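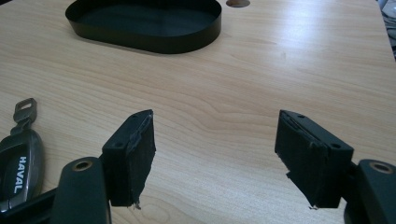
**Figure 2.** Key fob beside the black oval tray on the tabletop.

### 3.2 Where keys get put down

Trays were left with households for 8 weeks in the Plistden study. Most people said they "always" used the tray for keys. Diaries say otherwise, up to 30 entries per home had keys on bare table, usualy near an edge (cf. Fig. 2, fob at far left, tray further in). Size of tray no obvious effect. Distance from the door did matter, see Section 4. Coding by Rennie and Habte, disagreements settled by Guthrie. Two homes dropped, diaries incomplete.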